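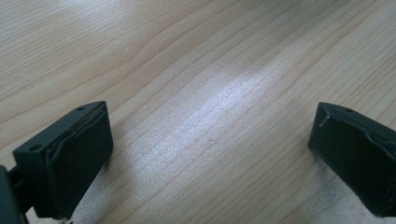

Speaker notes, shared workshop evening, 1/14/20

Good evening. My name is Hae-won Min. Say thanks to Lutfa Weerasinghe for the room and the key.

Start with the question: how many people here have tried to build a gripper at home? Wait for hands.

Our gripper is called Sostden. It has two fingers, with a rubber pad on the inner face of each one. Sang-wook Noh made the drawings in December, and I did the assembly on my kitchen table. All parts together cost 186 dollars. I was hoping for less.

Explain the pads slowly, people always ask. Hard plastic alone slips on smooth things. Rubber is better, but it wears at the edges, and the top rim is the first place where it goes. We glued the first pads with a cheap glue. Please do not do this.

Next, the objects. We wanted things which everybody has at home and which are a little difficult.
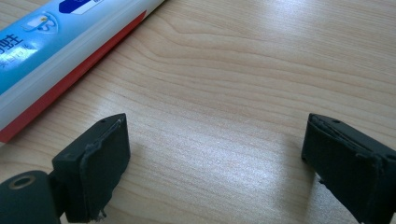

A toothpaste tube is a good test, I think. It is soft and glossy, and its shape changes when you press. If the fingers close too strongly, the paste moves to one end and the next try is different from the last one. Ok-hee Cha suggested to begin with a full tube and use the same tube for 28 tries, then write down the results by hand.

Mention the table also. Shiny wood gives a bright patch under the lamp, and the camera software does not like it. Moving the lamp helped us more than changing the settings.

Drink water. Then show the spare finger and pass it to the first row.

Questions, ten minutes. If somebody asks for the files, Sang-wook has them on his laptop.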